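# Haken two-arm bench cell – what you get, and what it does to the working day
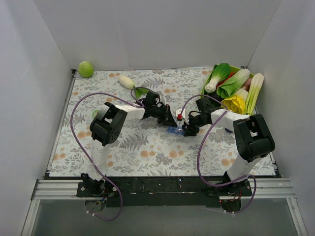 We stock the Haken because customers kept asking for it, and we would sooner sell it with the doubts attached than have it come back in March. Skilusent has had one on the bench in our own packing room for long enough to form a view. The view is mixed.

## What it is for

Light picking and sorting at a table: produce, small packets, odds and ends that come in a basket and need to go somewhere else. The two arms share one work area and can pass things between them. It is slower than a practised person, and anyone who tells you otherwise has timed it on a good morning.

## Specification

| | |
|---|---|
| Arms | 2, mounted on the near side |
| Grippers | 1 per arm, swappable fingers |
| Heaviest item | up to 600 g |
| Working depth | 300 mm |
| Controller | Luvance, supplied separately |
| Setting-up visit | 6 hours, included |
| Part number | HK-262 |

The 600 g limit is per arm. Two arms holding one item do not give you double, whatever the brochure lets you think.

## What changes for staff

The maker's leaflet says the cell "frees people for better work". We have yet to see a site where the better work was waiting. What usually happens is that one person stops packing and starts minding the machine, which means clearing dropped items, refilling the basket and restarting the job after a stop. Some like this. Others find it duller than packing, and they have a point – you can chat while you pack, but you can't wander off from a cell that may stop at any minute.

Ask your staff before you order. Settle beforehand who may press stop (our answer is everyone) and whether minding the cell is paid at the packing rate or above it. Võ, the wholesaler we supplied first, left that second question until after delivery and had a sour few weeks.

Leafy goods are still the weak spot. Leaves fold and stalks slide, and a gripper set for a firm root will bruise a soft one. Expect to keep a person on greens.

## In the box

- Both arms with grippers fitted
- Base frame and fixings
- Cable set and ties
- One spare set of fingers
- Printed handbook

Table covering is not supplied. Use whatever suits your goods, but fix it down at the corners, as a loose cloth will creep.

## Ordering

Lead time depends on the controller, so check with us before promising anyone a start date. Trial hire is available and we recommend it over buying outright. Orders placed by 25th June include a second visit, to be used once your staff have lived with the cell and have complaints to make.

Returns are accepted on unmarked units only. Spare fingers are non-returnable once opened.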